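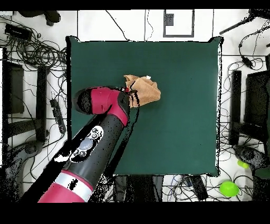 Accueil Boutique Figurines Journal Recrutement Contact

Rechercher un article, une série, un personnage... OK

On cherche un ou une peintre-retoucheur de figurines (et des testeurs, lisez jusqu'au bout)

Bonjour à tous ! Moi c'est Sunee Thepsuriya, je m'occupe de l'atelier chez Clovano, et si vous êtes sur cette page c'est sans doute que vous avez déjà une étagère qui plie un peu sous le poids des figurines. Bienvenue, on est pareils.

Pour ceux qui arrivent par hasard : on fait des petites séries de figurines en résine, douze centimètres, peintes à la main, tirées de bandes dessinées indépendantes. Pas de super-héros en collants (enfin, un seul, et il est à la retraite dans l'histoire). Notre dernière gamme, Cloltgate, c'est la ville engloutie avec ses gardiens à tête de poisson, et elle est partie beaucoup plus vite que prévu : 1 086 pièces précommandées. J'étais ravie pendant une soirée, et puis j'ai ouvert le planning de peinture.

Donc on recrute !

Le poste

Peintre-retoucheur / peintre-retoucheuse, CDD de sept mois, à temps partiel (20 heures par semaine), avec une vraie possibilité de continuer ensuite si la deuxième vague de Cloltgate se fait. Je ne vous promets pas le CDI, je préfère le dire tout de suite, mais Prasert est entré chez nous sur un contrat de deux mois et il a maintenant son propre tiroir à pinceaux, alors tout est possible.

Vous travailleriez surtout avec moi et avec Prasert Prasertsri, qui fait les prototypes. Les sculptures viennent de Vsevolod Kostiuk, il travaille à distance et passe à l'atelier en avril, quand on prépare les nouveautés. Il est adorable mais il met des écailles partout, vous êtes prévenus.

Ce que vous feriez en vrai :

- reprendre les visages et les yeux après la sous-couche (c'est le gros du travail, il faut aimer les yeux)
- ébavurer les lignes de moule quand il en reste, et il en reste
- appliquer les lavis et les vernis mats ou satinés selon la fiche couleur
- mettre de côté les pièces ratées et noter pourquoi, sur le cahier, lisiblement s'il vous plaît
- emballer avec nous les semaines d'expédition, tout le monde s'y met

Ce que j'aimerais trouver chez vous

Je ne demande pas de diplôme. Une formation en arts appliqués, très bien. Dix ans de wargame dans le garage de vos parents, très bien aussi ! Il me faut quelqu'un qui sait tenir une teinte identique sur toute une série, parce que peindre une belle figurine c'est une chose, et en peindre 80 qui se ressemblent en est une autre. L'aérographe est un plus, on peut vous apprendre les bases sur place. Il faut aussi supporter la radio, on ne travaille pas dans le silence.

Si vous connaissez déjà notre catalogue c'est sympa mais je ne fais pas d'interrogation là-dessus.

Côté pratique

L'atelier est partagé avec Stoda, l'éditeur de jeux qui occupe l'étage, on a donc une cuisine commune et une table où ils essaient leurs prototypes le midi (vous finirez par jouer, personne n'y échappe longtemps). Horaires à discuter, je suis souple tant qu'on se croise au moins deux matinées par semaine. Payé au SMIC horaire plus une prime à la fin de chaque série, titres de transport remboursés à moitié, et vous repartez avec une figurine de chaque modèle sur lequel vous avez travaillé. L'accès est de plain-pied, les hottes sont neuves, les masques et les gants sont fournis.

Pour postuler

Envoyez-moi un petit mot et trois à cinq photos de pièces que vous avez peintes, à la lumière du jour si possible, avec au moins un gros plan de visage. Pas de lettre de motivation en bonne et due forme, racontez-moi plutôt votre pire accident de vernis. Le formulaire est sur la page Contact, choisissez « Atelier » dans le menu sinon ça part au service clients et Kamonchanok Onsri me le transfère en soupirant. Date limite : 14 septembre 2018. Je réponds à tout le monde, même quand c'est non, mais laissez-moi deux semaines.

Les personnes retenues viendront faire un essai d'une demi-journée, payé, sur un gardien à tête de carpe. Apportez vos pinceaux préférés si vous en avez.

Et les testeurs alors ?

Oui ! En parallèle on cherche des collectionneurs pour donner leur avis sur les socles de la prochaine gamme, Thepsuriya (oui, c'est mon nom, c'est Vsevolod qui l'a choisi et j'ai perdu le vote). Il nous reste 116 kits de test, sans peinture, avec deux socles différents. Vous recevez le kit, vous montez les deux versions, vous les laissez un mois sur votre étagère et vous remplissez un questionnaire, comptez roughly vingt minutes... pardon, je traduisais la version anglaise en même temps, une vingtaine de minutes donc. Ce n'est pas rémunéré, mais vous gardez tout et les frais de port sont pour nous. Il faut être majeur et habiter en France, en Belgique ou en Suisse.

Pour les tests, c'est Sunee Chantharasri qui gère (l'autre Sunee, on s'y fait), choisissez « Testeurs » dans le même formulaire et dites-lui combien de place vous avez en profondeur sur l'étagère, elle en a besoin pour répartir les kits.

À bientôt j'espère !

Sunee T.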